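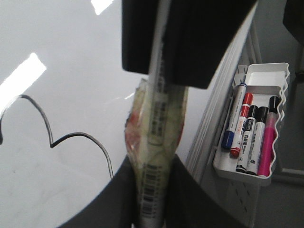 A white stick with a barcode near one end, and a crumpled plastic wrapper around it.

How to read the bonus terms before you claim anything

I've been playing the online pokies at Metine on and off for a while now, and the question I get most from friends is whether the welcome bonus is worth taking. My answer is always the same — go and find the wagering line first, then put the kettle on and do the sums.

Step 1. Open the promotions page and scroll right down to the full terms. At Vasteck they're tucked behind a small link in the footer, so have a bit of a hunt.

Step 2. Find the playthrough multiple and check whether it applies to the bonus alone or to your deposit as well. My mate Othmane Helmy missed that on a $347 deposit and was rather cranky about it for the rest of September!

Step 3. Look for the maximum bet while the bonus is active. Mine was $2 a spin, and going over it even once can void the lot.

Step 4. Check which games count. Table games often count for very little (blackjack fans, I'm sorry), and progressive jackpots may be left out altogether.

Set your deposit limit before you claim, too. It's under Account, then Limits, and it took me 3 clicks.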